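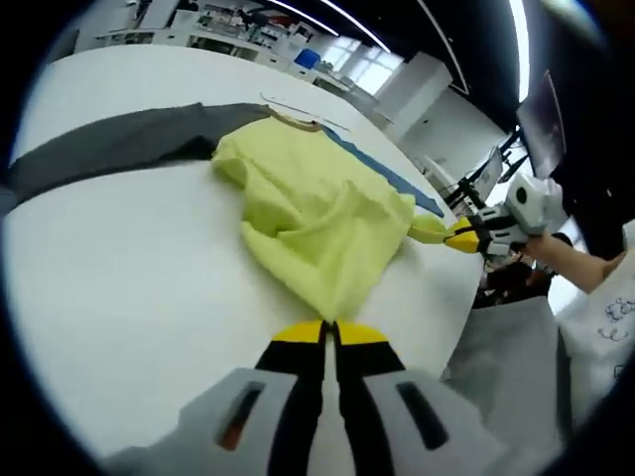
How to fold a T-shirt so it stands up in the drawer

I love this job. Give me a heap of clean T-shirts, a big clear stretch of table and the radio, and I'm happy for an hour! If your drawer looks like mine used to (a jumble with the favourites always at the bottom), have a go at this. It takes a few shirts to get the hang of it, and then your hands just do it.

What you need

A table, wide enough to lay a shirt out with the sleeves open. White is lovely for this as every crease shows up. A bed will do, but it's too soft to get a crisp edge.

Step 1. Find the neckline

Pull one shirt out of the heap and leave the others to the side. Don't try to smooth it while it's still bunched up. Look for the neckline first, then get hold of a sleeve or a corner and draw it outwards until the folds start to open. Do the same on the other side and the whole thing more or less unrolls itself.

Step 2. Lay it face down

Neck away from you, hem towards you. Run your palms from the middle out to the sides. Tug the hem gently if it has gone wavy, especially on thin cotton.

Step 3. Fold in the sides

Bring one side in to the middle of the back, then turn the sleeve back on itself so it doesn't poke out. Repeat with the other side. You should have a long, even strip. If one end is fatter than the other, open it up and go again (I still do this with baggy ones!).

Step 4. Fold up from the hem

Take the hem up to just short of the neckline, leaving a gap of 2 cm or so. Now fold the strip in thirds and press down with your forearm.

Step 5. Stand it up

Set the little parcel on its folded edge. If it stays standing, brilliant, into the drawer it goes. If it flops, fold it once more or make the strip narrower.

Bigger batches

My friend Sorcha Quinlan sorts by colour before she starts, and I've come round to it. My own drawer holds 19 shirts in a single row now, greens at one end and blues at the other, and I can see every one of them when I pull it open.

Long sleeves are next. They need an extra fold at Step 3, and I'm still working out the neatest way to do it.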